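Print this page
E-mail this page

Chapter 4
Goods In, Goods Out: How a Shop Keeps Its Stock

A shop makes its money on the goods it sells, but most of the working day is spent on goods it has not sold yet. They have to be ordered, received, checked, put away and found again. This chapter follows stock from the delivery door to the customer's hands, and looks at the records kept along the way.

We begin with two terms that are often mixed up. Stock on hand is what the shop physically holds. Stock on record is what the stock book or computer says it holds. In a perfect shop the two figures would match every evening. In a real one they drift apart, and a good part of a stock clerk's job is to find out why.

Take the Hennessy store in Pestdale, which we shall use throughout the chapter. At the start of February its records showed 1,029 items of kitchenware. During the month it took in a delivery of 700 items from its supplier, Virkeck. To know what should be on hand at the end of the month, the clerk adds the delivery to the opening figure, then takes away sales, breakages and goods sent back. The answer is called the book balance.

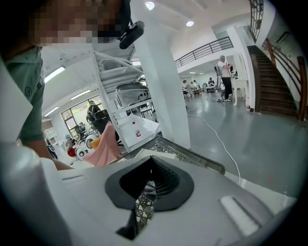
The book balance is only as good as the papers behind it. If a delivery note is lost, the goods are on the shelf but missing from the record. If a broken dish is thrown away and not written down, the record shows a dish that does not exist. Small errors of this kind are common – they add up over a year, and they are much harder to trace once the month has closed.

4.1 Receiving a delivery

Three documents matter when goods arrive. The purchase order says what the shop asked for. The delivery note says what the supplier claims to have sent. The goods received note is filled in by the shop and says what was found when the cartons were opened. Payment should not be made until all three have been compared.

Differences are usually innocent. A supplier may be out of one line and send the rest, with the balance to follow. A carton may go to the wrong branch. The clerk writes the difference on the goods received note, signs it and tells the buying office the same day.
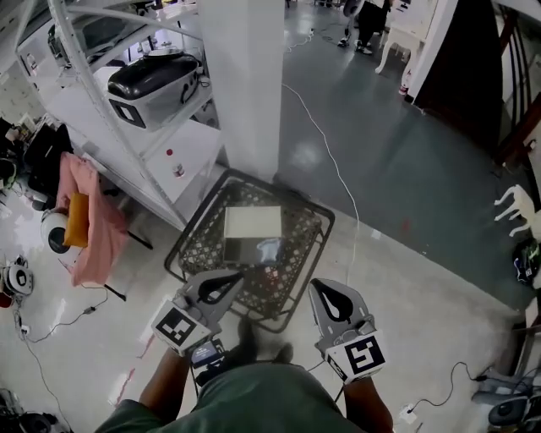 Department of Retail and Business Studies

4.2 Where to put it

Once checked, stock is put away. Fast-selling lines belong near the door to the shop floor, and heavy goods on the lower shelves. Older stock is brought to the front so that it is sold first, a method known as first in, first out. It matters most for food, but paint, batteries and glue also have a shelf life.

Each place in the stockroom should have a code. Zenetti, a wholesaler with 4,000 lines, marks every bay with a letter and every shelf with a number, so that a new member of staff can find an item without asking. A small shop can manage with less, but the codes must be kept up to date when shelves are moved.

Section 4.3 deals with counting stock by hand. Before going on, read the Hennessy delivery note in the appendix and work out which entries you would want to check first.

E-mail this page
Print this page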